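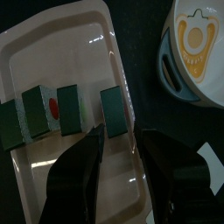 The pink tray with the green blocks, and below them the two fingers of the gripper.

In February I went to the open day of Aksoy, a small robotics workshop in Sakov. I teach cooking to adults, so I know very little about robots, but my neighbor had two tickets and I like to see how other people work.

The train from Grutport was late and I arrived when the first talk was already finished. Maybe it was better for me. I went directly to the demonstration room, where Melahat Tekin was answering questions from visitors. She has a lot of patience. A boy asked her if the robot can make an omelet, and she said not yet, but it can learn to put the pan in the right place. I thought about my own students and I laughed.

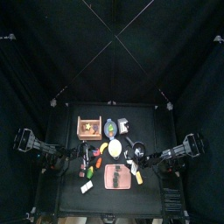
Two arms over the toy kitchen, with black curtains on the sides.

I had expected something big and loud, like in a car factory. What I liked was how familiar the table looked to me: a frying pan, a banana, a carrot, a pink cutting board. I wanted to put everything in order myself! Mrs. Tekin explained that soft and light things are often more difficult for a gripper than heavy ones – you must close the fingers enough, but not too much. I say almost the same sentence when I teach people to hold a ripe tomato.

She also told us that they had collected 2855 practice runs during the winter, and 600 of them were thrown away. I asked if this made her sad. She said the first month, yes.

The coffee was free and the cake was from the Traven bakery across the street. I will go again next year, with an earlier train.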